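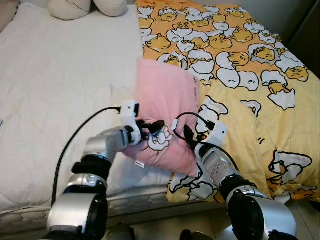 Changing and Washing Kids' Bedding: Tips That Save Time

Stripping a bed is quick. Getting everything clean, dry and back on the mattress before bedtime takes some planning, especially with a comforter that fills the washer by itself. The tips below are for a twin or full bed with one comforter, one fitted sheet and one or two pillows.

Start early

Put the comforter in first, before the sheets. It takes the longest to dry, and everything else can be washed while it is in the dryer. If you start at 9 in the morning you will have a dry bed by the middle of the afternoon. Start after lunch and you may be digging out the spare blanket.

Stripping the bed

Take the pillows off and pull the cases right away, so they don't get left behind on the chair. Fold the comforter over to one side of the bed and check the bare half of the mattress, then move it across and check the other half. This works well in a small room where there is no clean floor to put a comforter on.

Look in the corners of the fitted sheet before it goes in the washer. Socks, hair clips and crayons end up there. One crayon in a hot dryer will ruin a whole load.

Shake the sheet out over the mattress, then vacuum up whatever fell.

The mattress

Vacuum the top and the seams with the upholstery tool. Go slowly along the piping, where crumbs collect.

For a fresh spot, blot with a cloth and cold water. Add a drop of dish soap if water doesn't do it, then blot again with plain water. Don't pour anything onto a mattress. The padding holds water for days and the smell is worse than the stain.

For odor, sprinkle baking soda over the surface, leave it while the sheets are in the wash, and vacuum it up. Leave it longer if you have the time.

Turn the mattress head to foot a couple of times a year. I do ours in June and again when the winter bedding comes out. Don't flip it over unless the label says it has two sides.

Washing a printed comforter

Cartoon prints fade faster than plain fabric, and bright yellows and pinks show it first. Wash them in cold water on a gentle cycle, with half the detergent you would normally use. Too much soap stays in the filling and makes it stiff.

If the comforter has a removable cover, turn the cover inside out. If it is one piece, fold the printed side in as you load it.

The drum should be no more than three-quarters full with the comforter in it. If you have to push it down with your fist, take it to the laundromat and use one of the big front loaders. Wolero on our side of town has machines large enough for a king, and a twin comforter moves around in them nicely.

Run a second rinse. Squeeze a corner when the cycle ends, and if you see suds, rinse again.

Drying

Low heat, and stop the dryer every half hour to pull the comforter out and turn it around. The middle stays damp long after the edges feel done. Two clean tennis balls help break up clumps in the filling. So do wool dryer balls, which are quieter.

To check whether it is dry, press the thickest part between your hands for a few seconds. If it feels cool, it needs more time. Putting it away slightly damp is how you get a musty comforter, and then you are washing it all over again.

A line works if you have the space. Hang it over two lines side by side so the weight is spread out, and keep printed fabric out of direct sun.

Pillows

Read the tag before washing. Most polyester pillows can go in the machine, and it is best to wash two at a time so the drum stays balanced. Foam pillows should not go in at all. Wash the case and wipe the foam with a damp cloth.

Small decorative pillows with a printed face are a separate matter. The print can crack in a hot dryer. Wash these by hand in cool water, press the water out between two towels – don't wring – and dry them flat, turning them over now and then. If the cover comes off, close the zipper before washing so it doesn't catch on anything.

Pillows that have gone flat can often be helped by 5 minutes in the dryer with no heat. If a pillow stays folded when you fold it in half and let go, replace it.

Making the bed again

Put on a mattress protector first if you use one. For the fitted sheet, start with the corner hardest to reach, usually the one against the wall, and do the opposite corner next. The last two then go on without a fight.

Lay the comforter across the foot of the bed and pull it up toward the head. Check that the print faces the right way before you tuck or smooth anything. Pull both sides to the same length, then set the pillows last. For a soft pillow with creases in it, hold it by the two side edges and give it a few shakes, then pat the front flat.

Children can do more of this than most people ask them to. A six-year-old can take off pillowcases and carry them to the washer. An eight-year-old can do two corners of the fitted sheet.

Storing the spare set

Fold the sheets and put them inside one of their own pillowcases, so the whole set comes off the shelf together. Comforters should go in a cotton bag or an old duvet cover. Plastic bags trap moisture, and vacuum bags leave some fillings lumpy if they stay packed all summer.

Write the bed size on a piece of masking tape and stick it to the bag.

How often

Sheets and pillowcases: weekly, or every two weeks if the child bathes at night.
Comforter: every two or three months, sooner after an illness.
Washable pillows: 4 times a year is plenty.
Mattress vacuuming: whenever the comforter is washed.

Reader tip

Toàn Dương writes that he keeps two fitted sheets on his son's bed with a waterproof pad between them. If there is an accident at night, the top sheet and pad come off and the bed is ready – no hunting in the closet at 2 a.m. Use a thin pad so the lower sheet doesn't pull loose.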